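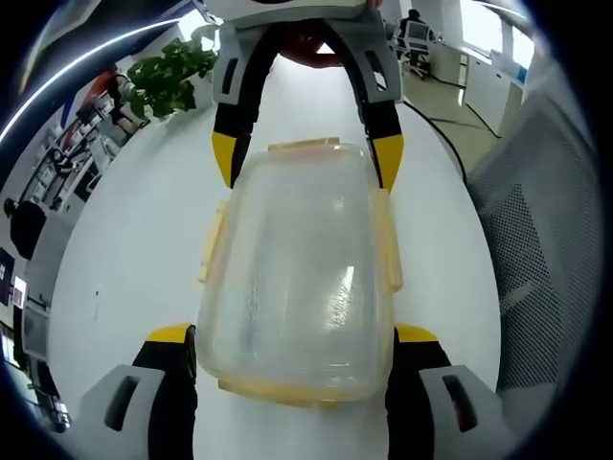 Sundale is a shared workshop on the upper floor of what used to be a printing firm, and twice a year it lets the public in to see what its members have been building. I went in November, on the strength of a leaflet that promised "robots, coffee, parking," and found two of the three. The stairs come out beside the kettle, so every visitor begins by being in the way. Past that is the long room, with desks along the windows, more equipment than wall, and a white table where the gripper build is put through its paces. The gripper has yellow fingertips and a very ordinary opponent: a clear plastic food box with snap latches, scratched enough to have earned a pension. I have owned that box, and I suspect everyone has.

The project is called Dukholm, after a place one of the builders once missed a train in. It began as a kitchen-table affair and moved to Sundale when the kitchen table was wanted for meals. The aim is a hand that can pick up household things without crushing them, dropping them or flinging them at the cat. You hold it and work it yourself for now. The arm it will eventually sit on is in pieces on a shelf, and has been for two open days running.

I was given a turn at 2:30, after a short talk on not squeezing. It is harder than it looks. A food box seems the friendliest shape there is until you try to lift one with borrowed fingers, at which point it acquires corners. I got it off the table on my third try and was told this was fine, in the tone my driving instructor used to use.

The fingertips are on version 13. Version 8 is kept in a jar by the door as a warning. It was cast from something sold for sealing bathrooms, and it gripped beautifully and would not let go. The versions in between are spoken of only in general terms. I asked what would be different about the next lot and got twenty minutes on the softness of rubber, most of which I enjoyed.

The building log is worth asking for if you go. It lives in a ring binder, it has 928 entries, and the handwriting changes with the mood of the project. One page says only "NO" with a date smudged out. Another is a careful drawing of a bracket with a shopping list over it (onions, M3 screws, bin bags).

At the other end of the room were the Wastov people, visiting from a workshop across the river with a machine that sorts buttons by color. It does this well as long as you don't own any brown ones. They had also brought the only cake. The Takács loom, listed on the leaflet as "automated," was having a day off under a sheet.

Practical notes. Entry is free, and there is a tin. The lift is for freight and says so loudly. Children are welcome and were much better with the gripper than I was — one small girl had the knack straight away and had to be led off to look at buttons. Parking was the promise that failed: I left the car outside a tile shop and walked back uphill in the rain.

The next open day is in spring, and I'm told the arm may be assembled by then. The person who told me was holding version 8 at the time, and trying to put it down.

14 shares | 6 comments

Text and opinions are the author's own. Please ask before reprinting. Contact | Back to top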